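Washbasin

A washbasin, also called a bathroom sink or lavatory, is a bowl fixed to a wall, stand, counter or cabinet and used for washing the hands and face, brushing the teeth and shaving. It is fed by one or more faucets and emptied through a drain in the bottom of the bowl.

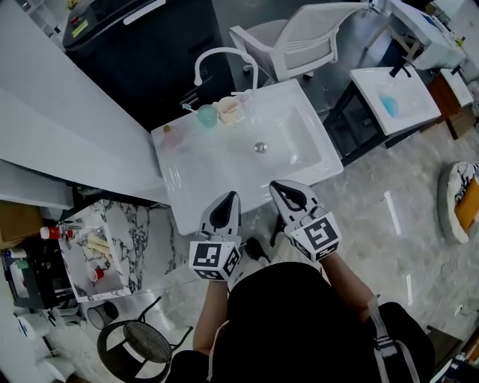
Most household washbasins are made of glazed ceramic, usually vitreous china or fireclay. Others are made of enameled steel, stainless steel, glass, stone or cast resin. White is the most common color.

Types

A pedestal basin stands on a column that hides the pipes. A wall-hung basin is bolted to the wall and leaves the floor clear. A console basin rests on an open stand, often metal, and a vanity basin sits on or in a cabinet with storage underneath. Vessel basins are set on top of a counter and need a taller faucet, often a gooseneck – a spout that rises and curves over before pointing down into the bowl.

Rear ledge

Many rectangular basins have a flat ledge behind the bowl. The faucet may be mounted there, and the rest of the surface holds cups, toothbrushes and small bottles. On narrow basins the ledge is left out and a shelf is hung above instead.

Drain and overflow

The drain fitting is commonly chromed brass. Below it a trap holds a little water to keep sewer gas out of the room. Some basins also have an overflow hole near the rim, and these take a drain with a matching slot.

Care

Glazed surfaces are cleaned with a soft cloth and mild soap. Scouring powder dulls the glaze over time, and toothpaste left on the ledge hardens and has to be soaked off.

Naming

Manufacturers often name basins after places. The Caltemero catalog lists 737 items, among them the Dakar, a console model, and the Lodhi, a vessel basin 16 inches wide. The Ellville is a vanity model sold with 2 drawers.

See also: Bathroom cabinet, Faucet, Trap (plumbing)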